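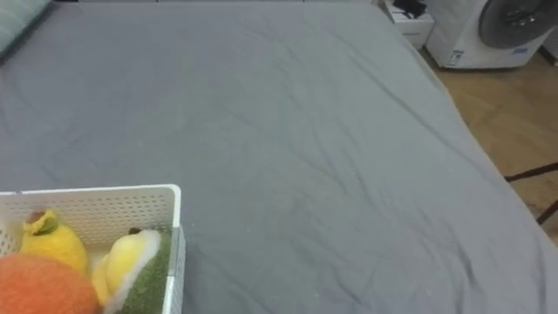

Bedroom pickup task: plush fruit and the white storage basket.

Call for Participants: Fevari Home Pickup Kit, Household Trial

Posted 6 Nov 2024

Toltum is looking for 15 households in the Hestow area to try the Fevari home pickup kit before it goes on sale. The kit is made up of a robot with two arms and five-finger hands, a charging base, and a tablet used to start and stop jobs. It is meant for light pickup work in bedrooms and living rooms: toys, socks, small pillows and similar soft items.

Each household keeps the kit for two weeks. Delivery, setup and removal are done by our staff at no charge. You do not need any experience with robots, and you do not need to own a smart speaker or any other connected device. A working home Wi-Fi network is required.

What you will be asked to do

Run at least one pickup job a day. A job takes about 40 minutes including your notes. You put the items out, choose the task on the tablet, stay in the room while the robot works, and fill in a one-page form when it stops. The form asks which items were moved, which were dropped or missed, and whether you had to step in. Short answers are fine. We need the bad runs written up as carefully as the good ones.

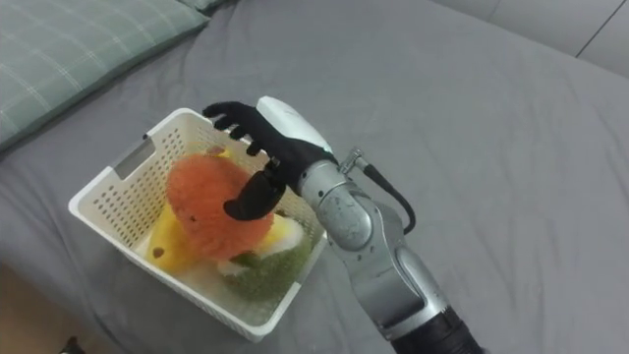

Tasks come from a printed list, and you pick the ones that fit your home. Most people in our June trial started with toys into a basket on the bed, and we suggest the same. Fuzzy items are of particular interest to us. Something like the shaggy orange toy under the thumb has long fibers all over it and no firm edge, and we want to know how the hand does with things of that sort in real homes. Please use toys you already have. We supply one basket with each kit, and you may also use your own if it is open at the top.

Who can apply

Adults 18 and over who rent or own their home. Renters should check their lease before applying. The robot works on one floor only and cannot use stairs. It needs a clear path to the bed or table where the job takes place, and hard floors or low carpet along that path. Homes with children are welcome, but an adult has to be in the room for every job and children must stay out of reach of the arms. We cannot place a kit in a home where a dog or cat has free run of the work room during jobs.

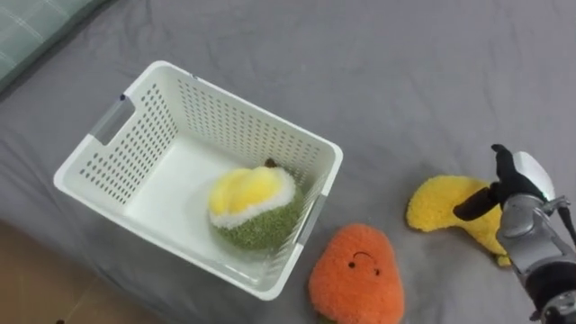 Payment

Households that complete the trial receive $265, paid by check or bank transfer after the kit is picked up. If you withdraw early you are paid for the days completed. You are not responsible for normal wear or for faults in the kit. Report any damage to your own property the same day and we will handle the claim.

Cameras and privacy

The robot uses cameras while a job is running. Recordings are kept by Toltum and used to improve the kit. They are not used in advertising. You can ask for any recording from your home to be deleted, during the trial or later, and this does not affect your payment. Everyone over 18 in the household has to sign the consent form.

How to apply

Pick up an application at the Toltum front desk, Thoroddsen Building, Hestow, or ask for one by mail. Please include a rough sketch of the room you would use, with the door, bed and outlets marked. Elba Bustos reviews the applications and will call to arrange a short home visit before any place is confirmed.

Questions about the kit: Negin Taheri, product testing
Questions about payment or consent: Gwendolyn Ridgeway, participant office

Applications stay open until all places are filled. Households that took part in the June trial may apply again.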